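From: Cinzia Donati
To: Brosgate Quilters list
Subject: Re: [brosgate-quilt] curved needles, and is hand quilting worth it?

Nana Issahaku wrote:
> Has anyone tried curved needles for basting? I've got the big Fumel quilt
> on the dining table, 881 hexagons (I know, I know) and my wrists
> are complaining. Also, would you hand quilt it or send it out?

Hi Nana, and hello everyone,

881! I take my hat off to you. Mine stalled in October and it's still in a carrier bag behind the sofa.

Yes to curved needles for basting, a hundred times yes. I bought a packet of 7 from Trummer's and I've only lost 2, a record for me. You don't have to get a hand underneath at all - the point dips down and comes back up on its own curve, and the table does the rest. Put an old cutting mat under it though, or you'll scratch your varnish (ask me how I know). They do roll about in your fingers at first, so grip them further back than you think.
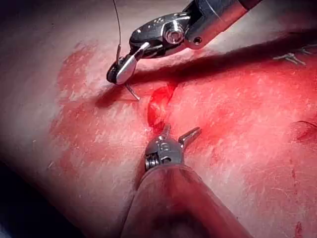
Surgeons use a curved one for stitching too, held in the jaws of a needle driver. I've pinched the idea and use my little flat-nosed pliers when I'm going through a bulky seam - so much kinder on the thumb!

As for hand quilting, I would, but only if you aren't in a hurry. I kept a tally on my blue single and it came to 2,090 stitches for the border alone, over most of a winter, with the radio on. I loved it. My sister had hers done on a longarm and it's flatter and neater than mine will ever be, so there you go.

What wadding have you used? If it's the thick polyester stuff I'd tie it and be done. Cotton is much nicer to needle.

Bring it along next time if you can get it in the car, I'd love a look at the back.

Cinzia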